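I nearly didn't read The Salt Ledger of Gunora at all. Anything with three separate quotes on the front calling it "haunting" gets put back on the table, as a rule. But it was raining on Tuesday, the bus was late, and the second-hand place by the station had it in the window for less than the price of a coffee. So I bought it, and I read all 400 pages, and I'm still not sure what the fuss was.

The set-up is good, I'll give it that. Gunora is a fishing town on a coast that is never quite named, and every household keeps a ledger of who has drowned and what they were owed. When a stranger arrives from Zondberg and starts paying off the dead people's debts, the town doesn't know whether to thank him or throw him off the harbour wall. I was hooked for the first four chapters. The opening one, with the widow refusing the coins and then going out at night to look for them in the mud, is as good as anything I've read this year.
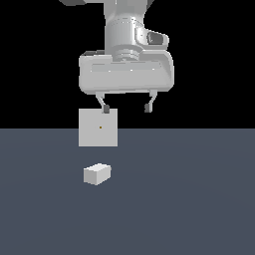

Then the book remembers it's supposed to be literary and stops moving. There are 19 chapters, and from the fifth onwards a good half of them are people looking at the sea and thinking about their fathers. I like a slow book. I've read slow books twice, on purpose. What I can't get on with is a writer who has a cracking plot in hand and seems a bit embarrassed by it. Each time the stranger is about to be asked a straight question, somebody coughs, or a gull lands, and we're off into another memory.

The blurb promises "a horror novel for people who don't read horror". I do read horror, so perhaps that's where the trouble started. There are two proper scares in it. One is the business with the boots on the stairs, which made me put the light on. The other I won't spoil, although you'll see it coming if you've ever read a story with a locked boathouse in it.

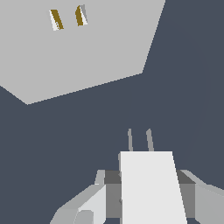
Picture credit: Drurka

My other grumble is the dialect. The townspeople speak in a sort of chopped-up English with the small words taken out, and I never believed a word of it. The stranger talks like a solicitor. I suppose this is meant to tell us he's from the city, but we'd already been told he was from the city, several times, usually by a man mending a net.

And the ending. Plenty of readers seem to love it — I've seen it called brave, which in my experience means the author didn't fancy writing a last chapter. We never learn who wrote the final entry in the ledger. I went back through the middle section looking for a clue I'd missed and came away with nothing except a stronger dislike of gulls.

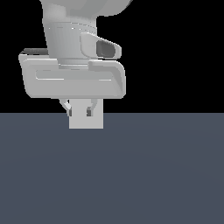 Worth your time?

If you can borrow it, yes, for those first four chapters. I wouldn't pay full price. The publisher, Mbwambo, has a second Gunora book planned for March, and I'd like to say I won't bother, but I probably will. I want to know about the coins.

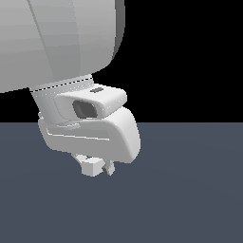
Gripper and arm, simulated.

Next up is a collection of ghost stories I've been putting off since the spring. The cover has a crow on it, so my hopes aren't high.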